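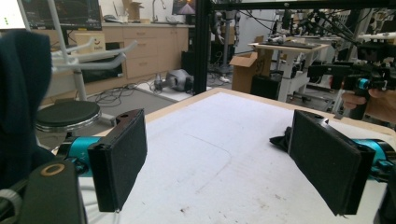

Both hand-held grippers at the white table, felt-type pads on the near one.

9th April, Melthorpe robotics club, bench log

Pads are on and I'm so pleased with them! Fitriani cut the new fuzzy facings for the fingers and we spent the whole session on cloth (the folding task for the Trotitz round, black fabric first as it's the one the tracking likes least). The old bare fingers from March kept letting a single layer slide out sideways. With the fuzz on, you close gently and it just holds. Lovely feeling through the handle, too.

Counts off the logger: 506 grasps attempted, 61 dropped. Most of the drops were Na-rae and me trying to pass a corner from one gripper to the other in mid-air, so I'm not worried. We want 1,000 logged before we touch the training script, and Qianru thinks we could manage up to 900 in one long sitting if two pairs swap over.

Things to sort:
Teal joints – check the screws after every session, mine had worked a bit of play into it by the end.
Cables. Still pulling on the wrist when you reach to the far side. Gunhild suggests a loop over the top beam, try that first.
Table marks: Touran asked if the scratches upset the tracking. Ran the same fold on a clean patch and a scuffed patch, no difference I could find.

Fitriani has enough facing left for one more pair of fingers. Next time towels, thick ones, and I want to see what happens with a seam!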